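요즘 뭐 하고 사냐는 질문을 자꾸 받아서 타래로 풀어봄. 한 줄 요약: 하루 종일 냉장고 문 엽니다ㅋㅋㅋ 로봇 손으로요.

우리 팀(Sarik)은 집안일 동작을 학습시킬 시연 데이터를 모으고 있음. 사람이 원격으로 로봇을 조종해서 동작 하나를 처음부터 끝까지 하면 그게 에피소드 하나. 4월부터 지금까지 모은 게 1,167개!

근데 이 중에 실제로 학습에 들어가는 건 749개뿐이에요. 나머지는 어디 갔냐면... 검수에서 잘렸습니다. Ynyr가 자름. 아주 가차없이 자름.

제일 많이 잘리는 사유는 "머뭇거림"임. 문 앞에서 손이 멈칫멈칫하면 모델도 그걸 그대로 배워버리거든요. 조종하는 사람이 고민하는 시간까지 따라 하는 로봇이라니, 좀 짠하지 않나요ㅠㅠ

그렇다고 너무 매끈한 것만 모아도 곤란해요. 처음에 내가 시연을 죄다 똑같은 자세로 찍었더니(나름 뿌듯했음) 시작 위치가 조금만 달라져도 정책이 허공을 잡더라고. 그래서 지금은 매번 시작 위치를 바꾸고, 일부러 살짝 빗나갔다가 다시 잡는 것도 따로 태그 달아서 넣는 중.

과제별 난이도는 완전 개인 의견이지만 컵 옮기기 < 서랍 < 수건 접기 < 냉장고. 수건이 제일 어려울 줄 알았는데 냉장고 문이 이겼다. Osian은 아직도 수건이 더 어렵다고 우기는데 그분은 냉장고를 안 해봤음.

냉장고가 왜 어렵냐면 손끝을 넣을 자리가 진짜 좁아요. 손가락을 세로로 세워서 문 옆 틈에 모서리부터 밀어 넣어야 하는데, 조종하는 쪽에서는 깊이감이 거의 없어서 그냥 감으로 들어감. 조금만 비스듬해도 문 표면만 긁고 미끄러져요. 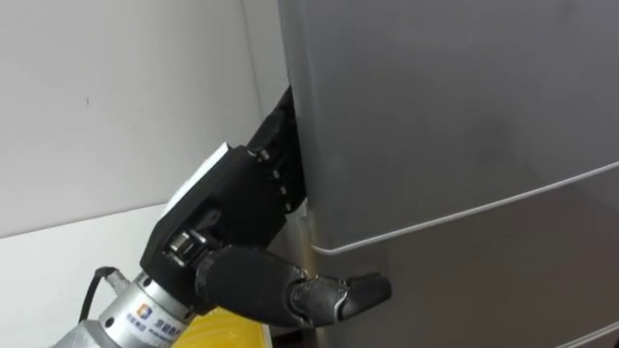
벽이랑 냉장고 사이 틈에 손끝 넣은 순간. 엄지는 아래쪽 패널에 대고 있음

엄지 위치도 사람마다 달라서 재밌어요. 나는 아래쪽에 대는 편이고 Emrys는 엄지를 아예 안 쓰고 손목으로만 당김. 둘 다 열리기는 하는데, 섞어서 학습시켜도 되는지를 놓고 점심 내내 토론했어요. 결론은 못 냈고 국수만 불었습니다.

지금은 일단 작업자 이름을 메타데이터에 남겨두고, 나중에 따로도 돌려보고 합쳐서도 돌려보기로 함. 이거 처음부터 안 적어두면 나중에 절대 복구 못 해요. 데이터 모으는 분들 제발 적어두세요, 제발요!!

아 그리고 문을 여는 동작과 닫는 동작은 별개 에피소드로 나눠 저장합니다. 초반에 붙여서 찍은 것들은 Idris가 손으로 경계를 찍어서 잘랐어요. 2주 걸렸고 아직도 그 얘기만 나오면 나를 째려봄.

궁금한 거 있으면 답글 주세요. 리그 세팅이나 조종 장비 얘기는 길어서 다음 타래에 쓸게요. 나는 다시 문 열러 감🚪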